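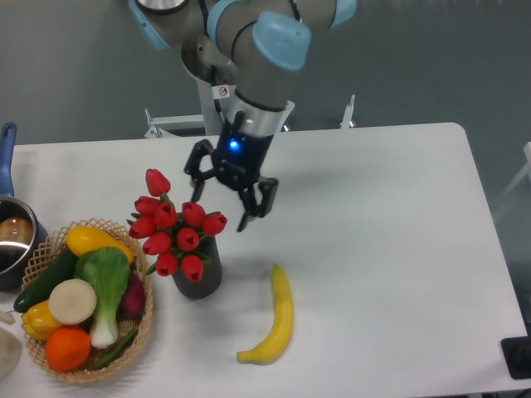 Red tulips, charcoal cylinder vase, white table. Banana to the right.

Ethylene distance for cut tulips

hkushwaha_a
Posted Friday, April 10, 2026
Looking for a practical figure on how far fruit should sit from cut tulips. Table is as shown. Two of the stems hang over the rim of the vase and I'd like to rule the banana in or out. Room is 531 sq ft, door normally shut.

stemgauge
Move the banana. Ripening fruit gives off ethylene and there is no reason to store it beside flowers.

Rokham11
Disagree that it matters much here. Tulips are less sensitive than carnations, and one banana in a room that size is a very small source. A closed fridge drawer is a different case. I would check water level and stem length first.

stemgauge
Less sensitive isn't insensitive. Moving it costs nothing.

Rokham11
Fine, but it won't lift those two stems. Tulips keep elongating after cutting and they bend toward light. Long stem, heavy head, straight-sided vase: the outer ones go over the rim.

harish_t
Agree with Rokham11 on the droop. Recut 1 inch off the base, wrap the bunch in paper up to the heads, stand in cold water for two hours. What is the inside height of the vase?

hkushwaha_a
Gredton cylinder, 200 mm inside. Water was at 60 mm.

harish_t
Depth is OK for tulips. Vase is short for them. Either cut the stems down or go taller.

hkushwaha_a
Will recut tonight and move the fruit to the kitchen. Changing both at once, so I won't know which one did it.

stemgauge
Buy two bunches next time.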